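Workshop notebook – bins, sorting and the small stuff
Thursday, started 9:40

Picking up from the last entry. The two gray metal bins are back on the wood table after the wash. Hot water and dish soap got most of the tape glue off, and the Rinder cleaner took care of the rest. The floor of the front bin is still scuffed and will stay that way. I tried a scouring pad on one corner and it only added finer scratches. Leaving it alone from now on.

Put a strip of felt under both bins so they don't mark the tabletop. The felt is the thin kind left over from the Kingi shelf job. It slides a little if you lean on a bin. If it keeps doing that I'll switch to the rubber mat and cut it to size.

Object stock. Went through the whole shelf this morning. The list says 349 items and I'm not going to argue with it, but a good part of them are things we never put out. Pulled these for the discard box:
– two sponges gone hard
– the cracked soap dish
– a tape roll with no tape
– anything with a loose battery door

Kept all the brushes. Kept the small toys too, even the ones with worn paint, as they are a handy size and they don't roll.

Labels. The Woser label sheets don't hold on anything rubbery. On hard plastic they are fine. For soft items I'm going back to writing the number on a tag and putting it in the bag with the item. Slower, but last month we had a drawer full of labels that had come off and no way to match them up again. Please don't stick labels on the brushes at all, they end up in the bristles.

Fill level. We have been overfilling. With 20 things in one bin the bottom layer just sits there and you spend your time moving the top ones around. Went down to a handful per bin today and it is much easier to see what's what. Long items can go flat along a side wall, small ones in the open part of the floor. I'd like to keep to this for the rest of the week before changing anything else.

Weight limit per item stays at 200 grams. The kitchen scale reads low when it's on the carpet, so weigh on the table. I redid the ones I had weighed on the floor yesterday and three of them went over. They are on the top shelf with a red dot.

Carpet. Vacuumed behind the table and along the left side. Found a washer, a bag clip and the missing cap from the glue bottle. Dark carpet hides everything, so if you drop something small, pick it up then and don't leave it for later. Move the chair first, the wheels had pushed the bag clip right down into the pile.

Orders. Bitetard quoted for 2,000 zip bags, which is more than we'd use in a year, but the smaller pack costs nearly the same. Asked them whether they will split it. If not, I'll take the big box and it can live under the bench. Also need:
– string tags
– one more tub of wipes
– felt or rubber mat, depending on the above

Left to do: finish bagging the soft items, update the list with the discards, and find a lid or a cloth for the back bin so dust doesn't collect in it over the weekend.

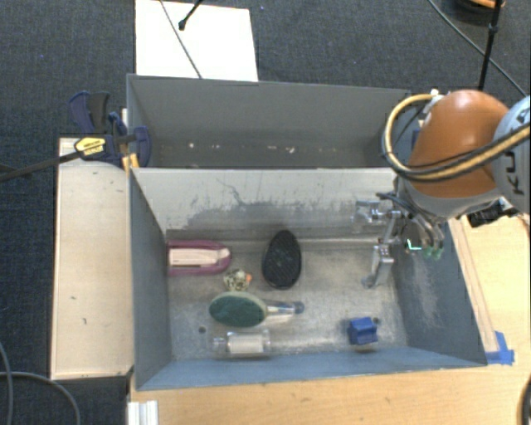 Stopped at 4:15. The discard box is by the door. Anyone who wants something from it should take it before Monday's trash run, and cross it off the sheet taped to the side.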